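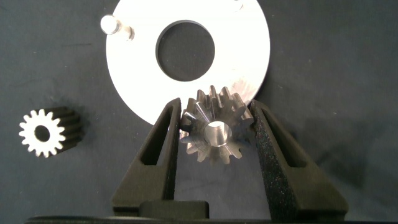 Hello, and welcome to Kurkiline! I'm Uzma Warraich and I started this little parts workshop because I wanted one small gear for an old winding machine and couldn't find anybody willing to sell me fewer than 140 of them. So now we do gears, pins and plates in whatever number you're after, even if that number is one. 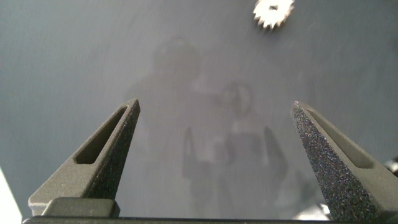

Vitalii Tymoshchuk looks after the gears (he's fussy about teeth, and I'm very glad of it). Mỹ Phan does the round plates and the pins that stand up from them, and she'll happily talk to you about hole sizes for an entire tea break. Our parts list has grown to 2,979 lines, which still makes me laugh, as the first one fitted on a postcard.

We lay things out on a dark mat on a white table, mostly so small bits don't go rolling off and hide under the radiator.

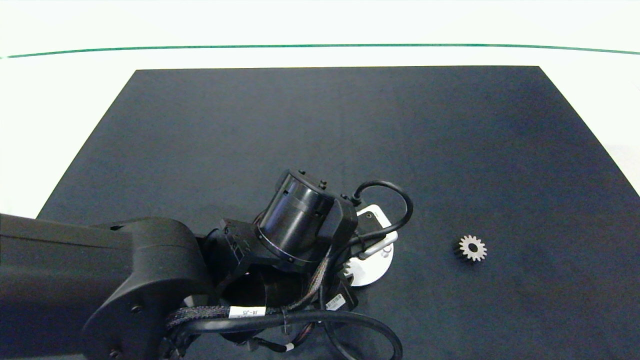 Then Huệ Vũ checks the fit by hand: gear on pin, pin in plate, a quick turn and a listen. If it grumbles, it goes back. Most of our orders come from repairers, plus a few model makers who send us wonderful drawings on graph paper – please keep them coming! 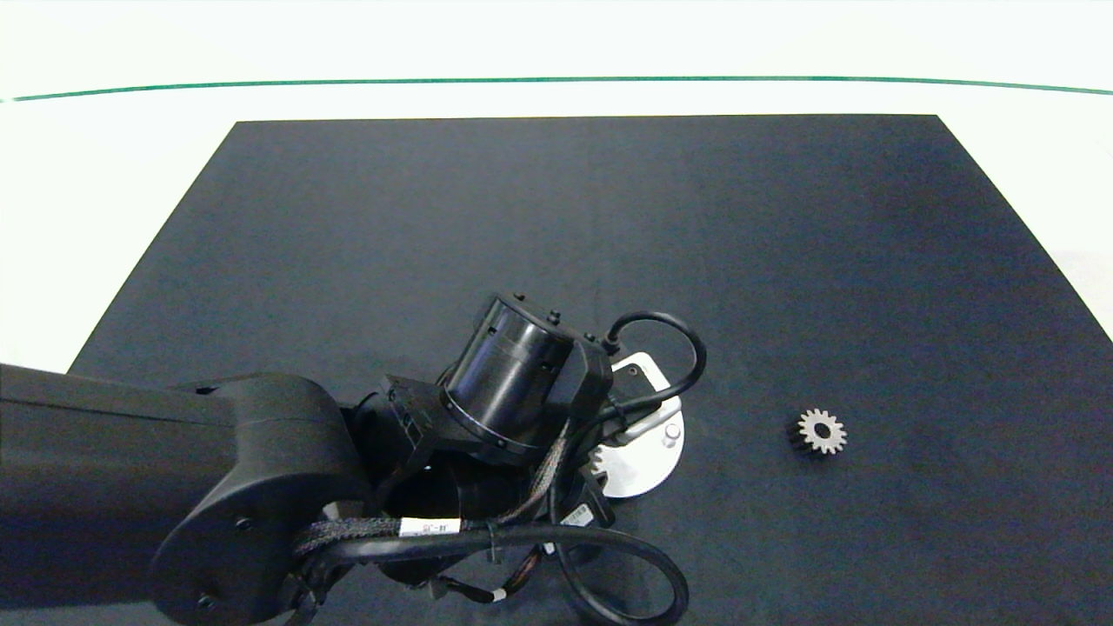 Can I send in a worn gear and have it copied?
Of course, just pop it in a padded envelope with a note of what it came out of. We're closed on Sunday, and July is our busy month, so allow a bit longer then.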